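Femton Assistive Kitchen, progress report to Kiani
Period covered: the quarter ending in September
Prepared by Dénes Magyar

1. The open day

Your last letter asked us to show the kitchen work to people who are not us. We did, at the Plurnley site, from 11 in the morning. The sign-in sheet has 50 names on it, one of them twice, which we put down to the free coffee.

The morning belonged to the simulator. Visitors watched the two-armed model work at a virtual granite counter with a plate of food and an open cardboard box, and then they asked when it would do the dishes. We have written this down as stakeholder input.

We ran the serving routine 4 times in front of an audience. Three went through. On the remaining run the planner thought about the problem for so long that a gentleman in the front row offered to do it himself. The fault was a timeout setting, changed for the demonstration by the author of this report, and changed back over lunch.

2. Work completed

The simulator now has 659 saved layouts, up from the number we promised and slightly short of the number I mentioned to your board in the hallway. Clornine, our motion planner, handles both arms at once. Previously they took turns, like polite people at a door.

Clutter at the far side of the counter still slows everything down. Anything tall beside the plate, a box wall for instance, makes the planner choose long, scenic routes. We expect to spend most of next quarter on this.

3. Money

Spending is on plan except for catering. The overrun is small and consists of sandwiches. We would like to move it from the travel line, as no one has gone anywhere.

4. Next steps

A second open day is planned at Plurnley, with a shorter talk and more time at the screens. A view of the counter from the simulator closes this report.

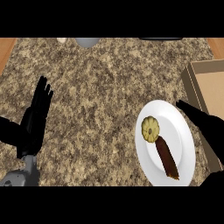

Fatemeh Shirazi replied that the sandwiches could come out of travel, that she would like the planner's timings with and without the box before the next payment, and that the shorter talk was a very good idea.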